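3.2. El vocabulario del doblado en los hogares encuestados

Uno de los resultados más gratos de este trabajo fue descubrir la enorme riqueza léxica que rodea a una tarea tan cotidiana como doblar la ropa. De las 1.517 respuestas recibidas en el cuestionario Hosine, 1.097 incluían al menos un verbo distinto de «doblar», y algunas traían verdaderas joyas: «aplanar», «hacer libro», «arropar», «emparejar puntas», «cuadrar». ¡No esperábamos tanta variedad en un dominio que los atlas lingüísticos apenas despachan con una lámina!

Las diferencias entre las dos localidades merecen un comentario aparte. En Jastport, con una larga tradición de lavanderías portuarias, predominan los términos que se refieren al resultado (el «cuadro», el «paquete», la «torta»), mientras que en Thepsuriya los hablantes prefieren nombrar el gesto: lo que hace la mano, hacia dónde va la tela, qué esquina manda. Esta última expresión —«la esquina que manda»— apareció en boca de personas de edades muy diversas y nos parece un hallazgo precioso, porque condensa en cuatro palabras toda una teoría práctica del orden.

También resultó fértil la parte oral del corpus. Seleccionamos 200 fragmentos de conversación y los transcribimos con las convenciones de Collenix, que permiten anotar pausas y alargamientos. En ellos se aprecia que el verbo «planchar» se usa a menudo sin plancha alguna, con el sentido de alisar con la palma, y que «sujetar» alterna con «pisar» cuando se habla de mantener quieta una tela sobre la superficie. 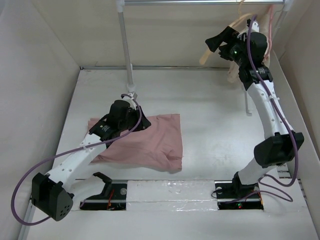
Figura 2. Tela rosa bajo una pinza negra: contexto de uso de «pisar».

El caso de «pisar» nos entusiasma especialmente. Los diccionarios generales recogen la acepción de apretar algo, pero en nuestro corpus el verbo ha desarrollado un régimen propio («písale ahí», «písalo de la orilla») y admite diminutivos como «pisadita». Su distribución no depende de la edad y sí, con bastante claridad, de haber aprendido la tarea en casa o en un taller. Volveremos sobre ello en la sección 4, al tratar los imperativos.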